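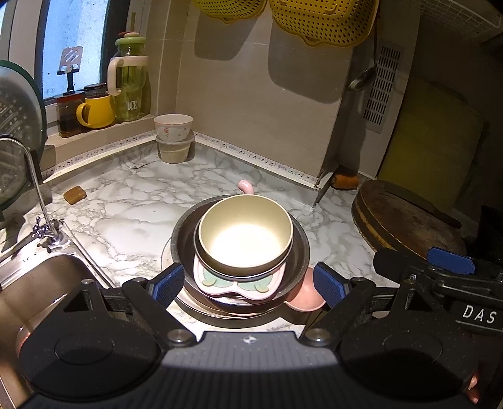

Dishes on the counter, big dark gray pan included 🍳

1/ OK so I've been promising a congee thread since May and people keep asking in my replies, so let's do it. Everything I know about rice porridge, which is a weird amount for somebody who wouldn't touch the stuff until she was out of college.

2/ Background: I grew up thinking congee was sick food. You got a fever, you got a bowl of cháo, you watched game shows on the couch. Then I moved to Kombridge, where it rains sideways, and a place called Ông opened down the hill from my apartment. They do one pot of it in the morning and when it's gone it's gone.

3/ I went in for coffee. The guy ahead of me (Đạt Chu, we're friends now, hi Đạt) ordered the chicken one with so much black pepper on top that it looked gray. I got the same thing because I panicked at the register. I was back the next morning, and the one after that.

4/ So, the rice. Plain jasmine is what I use. Short grain gets creamier and that's lovely too, but I like a little bit of grain left. Broken rice is the best if your store has it! It cooks down fast and it's cheap. I was ordering mine through Zadness until they dropped it, and I'm still mad.

5/ Ratio: one cup of rice to nine or ten cups of liquid. I know. It looks like a mistake for the first half hour, like you've made hot rice water and ruined dinner. Keep going. If it's too thick at the end you add a splash, if it's too thin you wait. It's very hard to mess this up past saving.

6/ My one real trick came from my aunt, Giang Bùi, who has opinions. Toast the dry rice first. Medium heat, no oil, stir it around until it smells like popcorn and the grains go from see-through to chalky white. Then the liquid goes in (stand back, it spits). The whole pot tastes nuttier and the texture is less gluey.

7/ Her other trick is freezing. Rinse the rice, drain it, freeze it flat in a bag overnight, then drop it straight into boiling stock. The grains burst and you have porridge in twenty minutes. I do frozen on work mornings and toasted when I have time to stand there. Don't ask me to pick.

8/ Stock: a whole chicken if I'm feeling fancy, thighs if I'm not. Ginger smashed with the side of the knife, half an onion, fish sauce, a tiny bit of sugar. Pull the chicken when it's done and shred it so it doesn't go stringy in the pot. You can use a carton. I have used a carton. Add extra ginger and move on with your life.

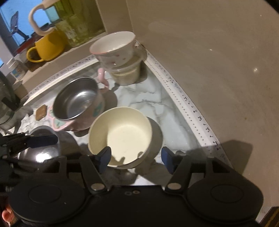 9/ Then there's toppings, where I lose all self-control. Scallions and pepper every time. Fried shallots, and please buy the jar, I have burned so many shallots. Cilantro if you're not a soap person. A soft egg. Chili crisp, sure. Pork floss if I've been good. And quẩy, the long fried dough, torn up and dunked so half of it stays crunchy.

10/ Rice cooker people, yes, there's probably a porridge button on yours. I have a little Zatico that cost me $74 and the porridge setting is fine if you only fill it halfway. Fill it any higher and it burps starch out of the steam vent all down the side. I cleaned that thing with a toothbrush. Half full!!

11/ Leftovers turn into a brick in the fridge. This is normal, don't throw it out! Scoop some into a pot with water or stock, low heat, and break it up with a spoon while it loosens. Re-season it, because it goes kind of flat overnight. I keep it three days. Freezes OK too, minus the egg.

12/ Stuff people asked in the replies last time:
Can it be vegetarian? Yep, dried shiitake and kombu for the stock, soy sauce in place of fish sauce, and go heavy on the shallots.
Brown rice? You can. Double the time and lower your hopes a little.
Oats? That's oatmeal, and savory oatmeal is great, but it's another thread.
Do I have to stir? Scrape the bottom every ten minutes or so, more near the end when it starts plopping.

13/ Last thing. I called my aunt to check her freezer method before posting this and she told me she hasn't done it that way in years, she just uses last night's leftover rice now. Simmer it in stock and you're eating before the coffee's done. So that's apparently the family recipe and I've been overdoing it. If you make a pot this week send me pics, I want to see everybody's toppings. And if you're in Kombridge, get to Ông early, and leave some for me please.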